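The Window

The striker was going to Unside. It had been agreed on Thursday, then it had been close to being agreed, then it had been agreed again by a different site with a better photograph of him.

I was on the night desk at the Shao, which in those days was a sports page attached to a betting tip sheet, and my job was to write down what other people had written down and put "reportedly" in front of it. I got paid per item. A striker was worth more than a full-back. A striker at an airport was worth more than anything.

"Is he at the airport?" the editor asked.

"There's a picture of a man in a hat."

"What kind of hat?"

I sent it over. It was an ordinary hat. He said to run it.

So I wrote that the striker, who had scored goals for Hilance in a way everyone agreed was impressive, had reportedly landed ahead of a reported medical. I wrote that Unside had reportedly seen off interest from Nernideo. There was no interest from Nernideo that I could find. There never was, but Nernideo had money and a big ground, and if you left them out the readers thought you didn't know your job.

It got 2,000 reads in the first hour, mostly from people who wanted to tell me I was lying. I didn't blame them. I would have written in myself if I hadn't been the one at the keyboard.

At ten the agent called. He always called at ten. He had a soft voice and he started every sentence as if we'd been interrupted in the middle of a nice meal.

"I saw your story," he said. "Very good. Very nearly right."

"Which part isn't?"

"The club."

I waited. There was a television going behind him, turned up high, some kind of cooking contest.

"He loves Unside," the agent said. "He's always loved Unside. I'm only saying he could learn to love other places."

"Nernideo?"

"I didn't say that."

"Did they call you?"

"My friend, everybody calls me."

I'd heard him say the same thing about a goalkeeper, two years before, and that goalkeeper was still at the same club, backing up a man of thirty-eight. I wrote it down anyway. I typed TWIST in capitals and looked at it for a while. Then I took it out and put it back in.
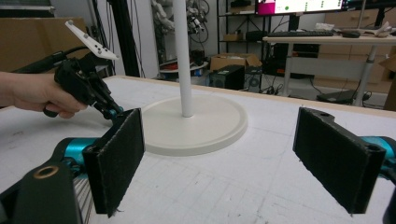
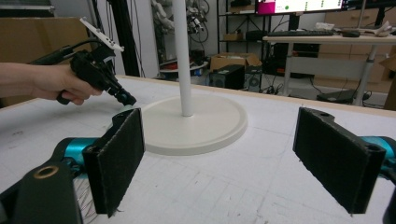
The second story did better than the first. That's how it goes. Half the people who come to it are angry about the first one, and the other half missed it and think the whole thing is new. The editor sent me a thumbs up and asked if I could get 500 words on where the striker would fit in at Nernideo, with a formation.

I said he wasn't going to Nernideo.

"You wrote that he was."

"I wrote that he might be."

"Then write where he might fit."

I gave him a back three and put the striker on the left, where he had never played. I said sources felt his pace would stretch the game. I was the source. I'd seen him run once, in November, in the rain, and he'd pulled up holding his leg.

A little before midnight I called the press officer at Hilance, which I should have done at six. You weren't supposed to, really. A press officer could only make a story smaller. She picked up on the first ring and sounded tired.

"He isn't for sale," she said.

"They all say that."

"I know they do. I've said it myself about players who were already in the car."

"So what's different?"

"Nothing's different. You asked, and I'm telling you." I could hear her moving around, plates going into a sink. "Do you want a quote or do you want to know where he is?"

"Where is he?"

"At his sister's. She had a baby on Saturday. He's been holding it and sending everyone pictures of it."

I asked if I could use that.

"Would you?" she said. "Would anybody click on it?"

I told her I'd think about it. It was a good line if it was true, and I had no more reason to believe her than I had to believe the agent. A baby is just what you'd come up with. It's nice and it can't be checked at midnight, and it makes the man on the other end of the phone feel like dirt for asking. I'd been told about dead grandmothers by clubs whose players were sitting in another team's boardroom with a pen.

But she sent me one of the pictures. A man's big hand, and in it a foot about as long as his thumb. No face, no hat. It could have been any man and any foot.

I wrote it up. I kept it short, 200 words, and left out "reportedly" because it looked strange next to a baby. I said the striker was with family and that Hilance did not expect him to leave. Then I put it in the queue for the editor and went down to the machine for a coffee.

When I got back he had changed the headline. It said STRIKER MISSING FROM TRAINING AS UNSIDE AND NERNIDEO CIRCLE. Under that was my piece, with the baby moved to the last paragraph, and above it the man in the hat again.

"There was no training today," I said.

"Then he was missing from it."

The agent called at one, which he never did. The television was off.

"Where did you get the thing about the sister?" he said.

"Is it true?"

He didn't answer right away. I pictured him in a kitchen somewhere, working out what it was worth to him.

"He didn't tell me," the agent said. "About the baby. Eight years I've been with him."

"Maybe there isn't one."

"No," he said. "Maybe not." He seemed to like that better. "You could write that there's some doubt."

I told him I was done for the night. I wasn't. I had three more hours and a winger to get to Unside by morning, and already somebody had sent in a picture of a car.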